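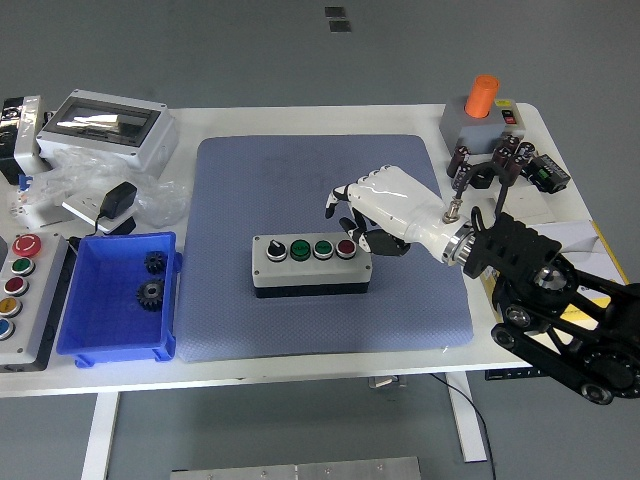 Edgars Kalniņš asked, on reading the draft of this report, whether the control boxes would be ready for trainees before the October intake, and whether the money set aside for them had been spent on parts or on bench time. Both questions are answered in the sections that follow, and the second has been given its own table.

## Progress report: electrical assembly benches, Ristbridge training workshop

Submitted 28/06/2024 by Deividas Kuusk

### Position at the end of the period

The grant supports the equipping of 6 benches for introductory work on control stations, switching and small distribution boards. Four benches are now in regular use. The remaining two have been delivered and leveled but are awaiting their supply points, which the building contractor has scheduled for the summer closure.

Each bench is set out on the same plan. A protective mat covers the middle of the table, and the unit being worked on stays on the mat. Bins for mechanical parts are kept to the left. The distribution box stays at the back corner, where its window can be read without moving anything else.

### Control stations

Two patterns of control station have been adopted. The first is a short box with a rotary selector switch, two green push buttons and one red. It is the unit on which trainees learn to identify contacts, label conductors and test for continuity. The second carries five buttons in a single line — red, green, red, yellow and blue — and is introduced once the first has been completed and signed off. The large red button at the top of the second station is treated as an emergency stop in all exercises, and trainees are assessed on where it sits in the circuit before they wire anything else.

The wiring exercises were rewritten during the period. The version used in 2023 asked trainees to copy a finished station, and assessors found that many could do so without being able to read the drawing. The new sheets supply the drawing only.

### Parts and storage

Black gears in two sizes have been added to the bins for the drive exercise, which follows the control work. Zurkach supplied the enclosures and Lis the push buttons and selectors. One delivery of selectors was returned because the mounting collars did not match the order; replacements were received within the period at no charge.

Packaging remains a weakness. Clear plastic wrapping has been left on the benches beside adapters and power strips, and this was raised at the internal safety review. A waste bag will be fitted to each bench, and adapter cables will be routed along the back edge.

### Use of funds

| Item | Share of period spending |
|---|---|
| Enclosures, buttons and selectors | 42% |
| Benches and mats | 31% |
| Bench time and supervision | 19% |
| Storage and sundries | 8% |

Spending is within the approved budget. A balance of 400 euros under storage is carried forward, and permission is requested to apply it to cable clips and replacement mats. Several mats have begun to wrinkle at the corners, and a box does not sit flat on a raised edge.

### Next period

All benches are expected to be available for the October intake, subject to completion of the supply points. The assessment sheets will be reviewed by Jidico before they are printed, and a copy will be sent to the funder with the next report.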